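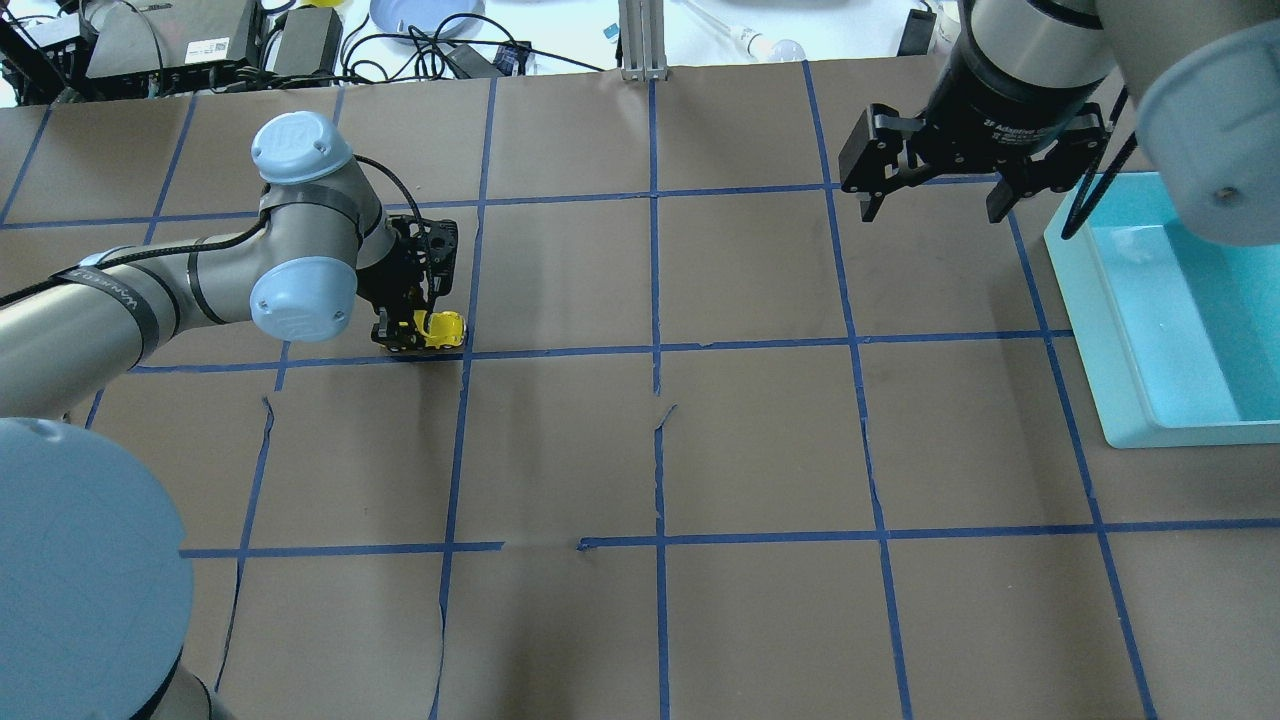
Brown paper and blue painter's tape, marked out as a grid.

Home | Journal | Garden | Archive | Contact

Planning the Winter Beds by the Square

The practice of dividing a vegetable plot into equal squares has been followed in this household for four seasons, and the present entry records the arrangements adopted for the coming one. Readers who have written regarding the spacing of brassicas are referred to the final paragraph.

The northern bed will be given over to broad beans and garlic. Mr Lourenço Pinheiro has kindly supplied two varieties of the latter, both grown on his block behind the Grurnik road, and these are to be planted in April at nine cloves to the square. Silverbeet will remain where it is. Coriander bolted in the western bed last year and will be moved into the shade of the water tank.

Soil preparation commenced in March. The western bed received 400 litres of composted cow manure, and its lower end continues to drain poorly. It is proposed to raise the sleepers on that side before the heavier rains.

Cabbages and cauliflowers require one full square each. Broccoli may be treated in the same manner. Kale has been grown here at two plants to the square, with some loss of leaf size, and the practice will not be repeated.

Filed under: Kitchen Garden, Cool Season
Print this post | E-mail this post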